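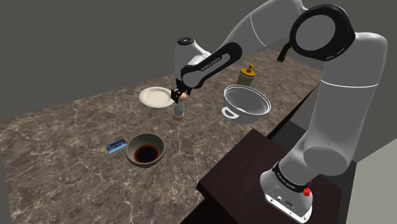
Laizer Brown Marble Worktop

Laizer is a brown marble with pale veining, sold by Edimico as cut worktops and upstands. Slabs are 20 mm thick as standard, with a polished or honed finish. We cut to your template, up to 600 mm deep. Longer runs are supplied in two pieces with a joint.

The veining varies from slab to slab, so please look at the full slab before you order. Small samples give you the colour but not much idea of the pattern.
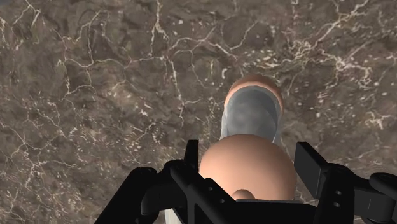
Marble marks if lemon juice or vinegar is left on it. Wipe up spills, wash with mild soap and reseal once a year. Zimis stone sealer is supplied with each order. Do not use limescale remover.

Delivery takes 10 working days from template. Fitting is extra.

Comments

Lilian Barasa: Had the honed one put in last August. It does stain a bit near the kettle but I like it. Joint is neat.

Idrisa Kinyua: Can you do a cut-out for an undermounted sink?

Edimico: Yes, send us the sink template with your order.

Contact us | Copyright Edimico | Back to top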